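Demonstration gathering (robot learning)

Demonstration gathering is the patient business of collecting worked examples of a task so that a learning system can later attempt it for itself. A person guides an arm through the job, again and again, while the cameras and joint sensors keep a record of every run. The term covers the recording, the labelling and the (often rather lengthy) sorting that follows.

Shop and café work

Food handling has long been a favourite subject, partly because everybody knows what a sandwich ought to look like when it's been put down nicely. The Ornari collection, begun in September, is a fair example of the type. It holds 107 recorded runs at a mock shop counter, 90 of which were kept after review, and its organizers were generous enough to publish the discarded ones as well, a kindness much appreciated by anyone who wants to study mistakes.

Clear wrapping makes the work harder than newcomers tend to expect, as plastic throws small bright highlights that shift with the viewpoint. A camera mounted at the wrist helps a good deal, keeping both fingers and the goods in sight together. 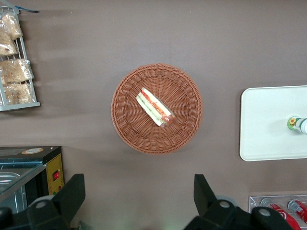 Layout and variation

Between runs, the operator moves things a little: a basket goes closer to a tray, say, or a rack is turned. The Punico guidelines suggest changing at least 2 items each time, and favour modest shifts over grand rearrangements. Colour and lighting may be varied too, though many groups prefer to leave the lamps alone until the basic motions are well covered.

Review

Each run is watched through and labelled as kept, trimmed or set aside. Hesitant grasps are a lively point of disagreement, with some reviewers fond of keeping them for the recoveries they contain.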